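Home | Guides | Laundry | Water | Contact

Setting up the Granach water softener, part 4: first wash and settings
Thursday, May 2, 2024
By the Randton house blog
3 min read

Okay, so the tank is plumbed in and you've got salt in the bin. Now for the fun bit! I did mine in January with freezing fingers, so I'm jealous if you're doing this in spring.

1. Plug in the control head and wait for the screen to settle. Mine blinked for a while and I nearly pulled the plug — don't, just let it finish.

2. Set the clock first. The cleaning cycle runs off it, and you don't want it gurgling away while you're in the shower.

3. Enter your water hardness. I used a Pimel test strip and got 16 grains, but yours will be different, so please test your own tap.

Note: the capacity setting is a separate screen. I mixed the two up and had to start over (twice).

4. Open the bypass valve slowly. Halfway, wait for the hissing to stop, then all the way.

Caution: check every joint with a dry paper towel before you walk off. If one is weeping, close the bypass again and snug the nut by hand before you reach for a wrench.

5. Run a cold tap until the water is clear, then do a load of towels with half your usual detergent. Microfiber ones like the gray one with the black trim go in without fabric softener.
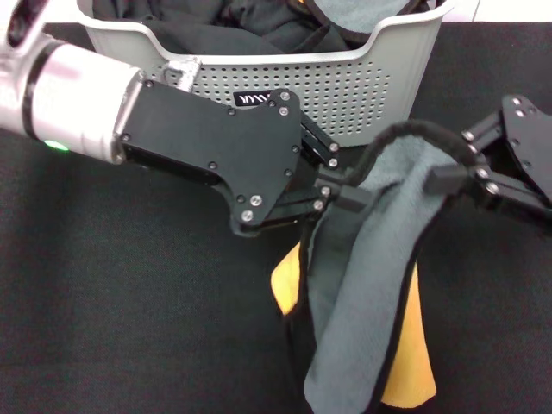
6. Write down the number on the meter screen. Mine said 1457 that first evening, and I keep it on a bit of tape inside the cupboard door.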